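3.2 Worktop and wall surfaces

The Villero survey covered 92 shared kitchens in converted buildings. For each kitchen we noted the wall finish behind the worktop and any small items left standing out. Bare brick was treated as its own class, as its joints are harder to wipe than tile or paint.
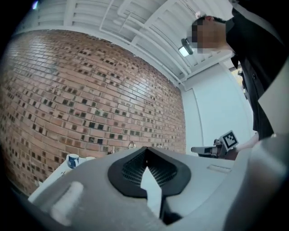 Figure 5. Pale worktop with mug, cup and tap against a patterned brick wall.

Drinking vessels near the tap were logged as one group – mugs and cups were not kept apart. Pipes running along the ceiling were entered under services and play no part in the scores. The full set holds more than 2,000 entries, of which 800 concern the worktop. Wall finish was coded again in May using the Callberg scale.

© Gotoria Housing Papers | Contact the editors | Back to top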